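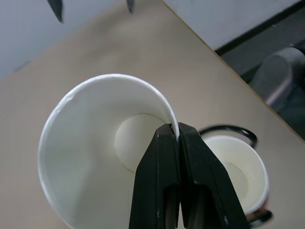

3. Resultados de la prueba de tallas

Comparamos dos marcas de calcetín térmico infantil, Dernero y Skasano. Talla única en la etiqueta de las dos: 35. Compramos 8 pares, cuatro de cada una, mismo color para no liarnos.

Medimos el largo de la planta antes de lavar y después de cinco lavados a 40 grados. En milímetros, media de los cuatro pares:

Dernero — antes 154, despues 149
Skasano — antes 154, después 154

O sea, Dernero encoge y Skasano no. El puño no lo medimos igual en todos (al principio con cinta, luego con regla), así que fuera de la tabla.

Bolitas: en las dos, sobre todo en el talón. Peor en Skasano.

4. Problemas

Un par de Skasano se fue a la secadora por error en el tercer lavado. Lo dejamos en la media, no se notaba diferencia. La composición de la etiqueta no la pudimos comprobar, falta microscopio.

5. Pendiente

Repetir con Dornell en octubre, con mas pares y lavado en frío. Medir el puño siempre con regla. Pasar las fotos del talón al anexo.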